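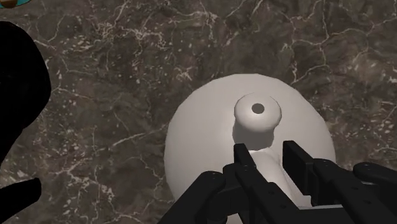

Why I'd Like My Kitchen to Get Old

I've been shopping for a countertop since October, and I have learned one thing about myself, which is that I can be made to feel bad by a brochure. Every one I bring home promises that the surface will look the same in twenty years as it does on the day they carry it in. Stain proof, scratch proof, heat proof, lemon proof. The salesman at Judance, a very nice showroom out by the highway, poured a cup of coffee onto a sample and let it sit while we talked. Then he wiped it off and looked at me like a man who has just pulled a coin out of my ear.

I was impressed! I went home and told everybody. And then, lying in bed that night, I started to wonder why I wanted a counter that coffee couldn't touch.

My grandmother's kitchen had a marble slab set in next to the stove, and it was a mess. It had rings on it. It had a dull spot where somebody had left half a lemon face down overnight, and a chip on the front corner that we all knew to steer our hips around. She rolled pie dough on it because it stayed cool, and over the years the part where she rolled had gone soft to the touch, a bit like the inside of a shell. When the house was sold, the buyers tore the kitchen out the first week. They were within their rights, and I'm still mad about it.

So I have a side in this. My side is that things in a house should be allowed to wear, and that we've gotten weirdly scared of it.

Look at how we talk. A table isn't used, it's "distressed," and you can pay extra to have that done at the factory by someone hitting it with a chain. Jeans come with the knees already gone. We seem to like the look of years going by just fine, so long as they were somebody else's years and they arrived all at once in a box. What we can't stand is the first scratch, the one we made ourselves. I bought a dining table from Plidham nine years ago, a plain oak one, and I kept a plastic-backed cloth on it for the first four. Four years! I ate dinner off a thing that felt like a shower curtain so that I could protect a table I never got to see. The day I finally took the cloth off, I set down a hot dish and left a white mark the size of a saucer. I was sick about it for a week. Now I couldn't tell you which mark it was.

My neighbors think I'm being romantic, and they have a case. One of them put in marble three years ago and has regretted it pretty much every day. She has small kids and a husband who makes a lot of salsa. She says that when you're the one scrubbing, "patina" is a word other people use about your stains. Fair enough. I don't have small kids anymore, and I know that a good part of my patience with rings and chips comes from the fact that I get to wipe up after exactly two people. If you run a busy kitchen and you want something you can hose down, buy it and be happy. I'm not coming to your house to sigh at your counters.

There's the money, too. When you've spent what a countertop costs, a stain feels like somebody took a bill out of your wallet and lit it. I was quoted 840 dollars just to have the old top hauled off and the sink unhooked and hooked back up, before a single inch of new anything. At those prices you want a guarantee. I get it. I read the whole warranty on the engineered stuff from Trurkoreck, all of it, standing up in the showroom, and I have to say it was a strange piece of writing. It covered the surface against nearly everything I might do in a kitchen, and then a few pages on it asked me please not to do most of those things.

And the stuff does wear, is the other half of my complaint. It just wears badly. My sister's fake-stone counter held up beautifully until it didn't, and then there was a scorch by the toaster that looked like a scorch by the toaster. It never settled in. There was nothing around it for it to get along with. A chip in real stone shows you more stone. A chip in her counter showed a kind of beige crumb, and she keeps the knife block parked over it to this day.

I notice the same thing with clothes and pans and sidewalks. My good skillet was ugly for a year and has been lovely ever since. The step outside Đỗ, the noodle place I go to on my lunch break, has a dip in the middle from people's feet, and rain sits in it, and I'm sure it breaks some rule or other. Last spring someone filled it in with cement. Within a month the cement had popped out, and the dip was back, and I was happier about that than I can really defend.

I think what bothers me is the wish behind the brochure. "It will look the same in twenty years." Well, I won't! My knees already don't. If I'm lucky I'll be standing at that counter at an age when I need it to lean on, and I don't want to be leaning on something that looks like it was delivered that morning. I'd like it to have kept up with me a little. I'd like to be able to find the place where I always put the kettle down.

There's a practical side, and I don't want to skip it, because people who love old things tend to get vague right around the part where you have to clean them. Marble needs to be sealed. You have to wipe up wine and vinegar and tomato fairly fast, and you will sometimes fail. You use a board for the lemons. My grandmother did none of this, as far as I know, apart from the wiping, and I've told you how hers came out. You can have a dull spot polished, and a man came by to give me a price for doing that someday, and he said most of the people who call him do so in the first year. After that, he said, they quit calling. I asked if it was because they had learned to be careful. He laughed pretty hard.

Anyway, I haven't decided. I've got samples lined up on the windowsill, and one of them already has a ring on it from a jelly jar. My husband would like it known that he's voting for the coffee-proof one, that he has been voting for it for months, and that 50 square feet of anything is too much to fuss over. He may win. He's the one who does most of the cooking, and I'm the one with the opinions, and those two jobs have never paid the same in our house.

But I picked up the jelly jar sample this morning to wipe it, and I put it back down with the ring still on.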